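Section 3: Setting up your rooms, boxes and labels

Dec 26, 2020
By Estela Barrientos

Okay, so you've got Prondstead installed and you've made your household account (if you haven't, go back to Section 2, I'll wait). Now comes my favorite part, where we tell the program what your home looks like and hook up the label printer. I set mine up in August, changed my mind about nearly everything, and started over, so you're getting the improved version!

Have these ready: the printer, its power cord, a roll of labels, and your phone or laptop on the home Wi-Fi.

Adding your rooms

1. Open the Places tab and tap New Room.
2. Type a short name. I use plain ones like KITCHEN and HALL. Long names get chopped on the small labels, and my "Upstairs Closet By The Window" printed as "Upstairs Clos" for a week before I gave up on it.
3. Pick a color. You can change it later, but labels you've already printed won't know that.
4. Tap Save, then do the next room.

Note: If you live in a studio or a place where the kitchen runs into the bedroom, make separate rooms anyway. Prondstead doesn't care about walls. My friend Radka Kos put her whole apartment in as one room and then had to scroll through every single thing she owns to find a cake pan.

Adding a box

1. Tap the room, then Add Container.
2. Choose Box, Bin, Drawer or Shelf. Box is fine for most things.
3. Give it a name or let the program hand you a number. I like numbers on the outside and names on the screen.
4. Tap the picture button if you'd like a photo on the box's page, then Save.

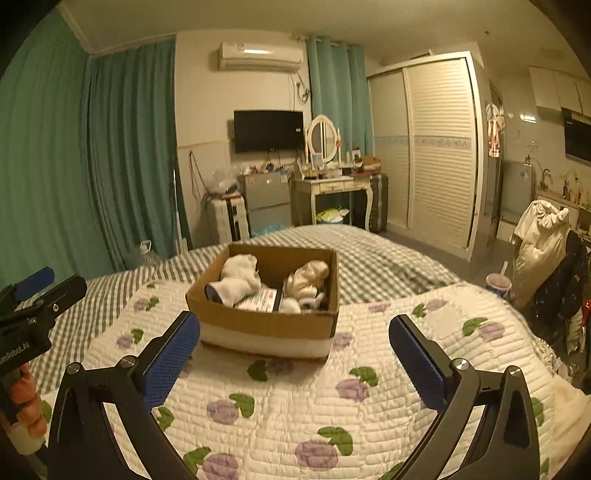 Open cardboard box on the bed, with a white plush toy inside.

Don't worry about listing every last thing. "Soft toys" or "winter hats" is plenty. The search looks at the notes field too, so toss in whatever odd word you'd really use. I have one that says "the itchy ones" and it comes right up.

Caution: Deleting a container also deletes the notes inside it, and there's no undo. If you've emptied a box, tap Mark Empty and leave it alone until you need the number again.

Connecting the label printer

I'm using the Jeretti, the little desktop one, so the button names below are from that. The Bultetti works nearly the same way, except its power switch is on the back and you'll feel around for it forever.

1. Plug the printer in and switch it on. Wait for the light to stop blinking.
2. Drop in the label roll with the shiny side facing you and pull the end through the slot.
3. Close the lid until it clicks. Push harder than you'd think!
4. In Prondstead, go to Settings, then Printers, then Find.
5. Tap your printer's name when it shows up.
6. Print a test label.

If nothing shows up in step 5, switch the printer off, count to 46 (okay, anything longer than half a minute, but 46 is what worked for me and now I'm superstitious), and try Find again. If your Wi-Fi name has an apostrophe in it, change that first. Aurelio Quintero spent an evening on his before we figured that one out.

Caution: Keep your fingers away from the cutter bar under the lid. It's small and it's sharp.

Note: A full roll is 300 labels. The program keeps count for you, but only if you tap New Roll every time you swap one in. I forget constantly.

Putting labels on boxes

1. Open the container's page and tap Print Label.
2. Wipe the spot with a dry cloth.
3. Stick one label on a short side and another on the top flap.
4. Press along the edges with your thumb. 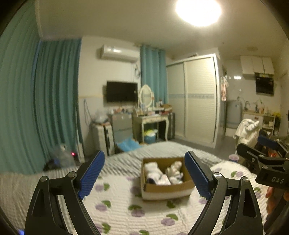 Open box holding two whitish bundles of fabric things.

For fabric bins the regular labels peel off, so print on the tie-on tags and loop them through a handle. Change the paper type under Settings, Printers, Media before you do, or the text comes out sideways.

Sharing with the rest of the house

1. Go to Household and tap Invite.
2. Enter the person's email.
3. Choose Viewer or Editor, then Send.

I'd start everyone on Viewer. Editors can rename rooms, and in my house that went about how you'd guess. You can bump someone up to Editor later from the same screen, and they don't need a new invitation.

Backups are in Section 4.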